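The kettle went on before I had my coat off, which is how I knew the conversation with Vasanthi Marar was going to run past the half hour we had agreed on. She had been on her feet since early morning getting ready for the open day at Grarkitz, and she had the slightly hoarse, cheerful voice of someone who has already explained the same thing to a great many people and is quite happy to explain it again.

Grarkitz works on robots for household chores, and once a year, in December, it opens its doors to anyone who cares to walk in. Marar has run the day for as long as there has been one. "The first time, 15 people came, and I think I was related to half of them," she said, laughing. "This year we had 71 names on the list before I'd even put the poster up at the library!"

I had expected to hear a lot about machines. What she wanted to talk about first, though, was sweeping.

"Everybody asks me when it's going to cook," she said. "I always tell them to go home and watch somebody sweep a bathroom floor. Really watch. You have one hand on the broom and one on the dustpan, and the two hands are doing completely different jobs, and you have to keep your own feet out of the way. Then you get to the corner behind the toilet, and it all changes again."

That is more or less how the visit is built. Before anyone meets the robot, which goes by the name Sturkum, they spend a while on the chore as a person does it, at home, with the things people have at home. Scraps of paper on the tiles, a broom, a dustpan, and all the usual bathroom clutter to work around. Marar is firm about the clutter. An empty room, she says, teaches you very little about anybody's house.

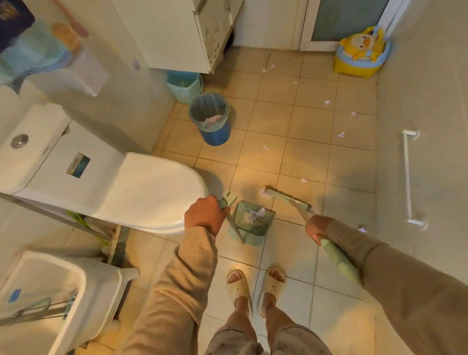

Theodorakopoulos, who had been listening from the doorway with a sandwich, put in that the dustpan is the harder half of the job, and that visitors almost never believe it until they try to teach it to something. The broom can be a little off and you just sweep again, he said, but if the lip of the pan lifts off the floor, everything goes underneath.

Marar nodded all through this - it is clearly an old subject between them. "He's right, and he's been right for years, and he'll tell you so," she said.

So how does Sturkum do? She was good enough to give me a straight answer. At last year's demonstration it made 34 tries at getting a scrap of paper into the pan, and 33 of them were, in her words, "something I'd rather not discuss with my mother in the room." The one that worked got a round of applause that went on so long she had to ask people to move along to the next room. This year it is much steadier on open floor, but it still slows right down near a wall and it has a hard time when two scraps are lying on top of each other.

I asked whether it bothered her to show people something that misses so often. She thought about that for a good long while, turning her cup around on the table.

"No, because that's the part they like," she said. "We had a little girl who stood there for the whole afternoon, and every time it missed she told it, very kindly, to try again. Her father wanted to go and see the other rooms and she wouldn't budge. A polished demonstration lasts three minutes and then people start looking for the cookies."

There are cookies, I should say, and very good ones, from the Vokamska bakery across the road, which has supplied the open day from the start and sends over far too many.

Visitors can also take a turn at the sweeping themselves, and Marar says this is where the best talk happens. People have strong feelings about brooms. Some push and some pull, and some go around the edges first and some leave them for last (I am an edges-last person, and was told so with a certain pity). One retired hotel housekeeper showed the whole team a way of tilting the pan back between strokes, and they have been working on it with Sturkum ever since.

"She was here for an hour and I learned more from her than I had all fall," Marar said. "I've asked her to come back and I'm going to keep on asking."

By then the tea was cold and somebody was calling for her down the hall about folding chairs. She took two cookies for the walk, pressed another two on me, and went off to see about it.

Contact us | Copyright Grarkitz Open Day Notes, all rights reserved | Back to top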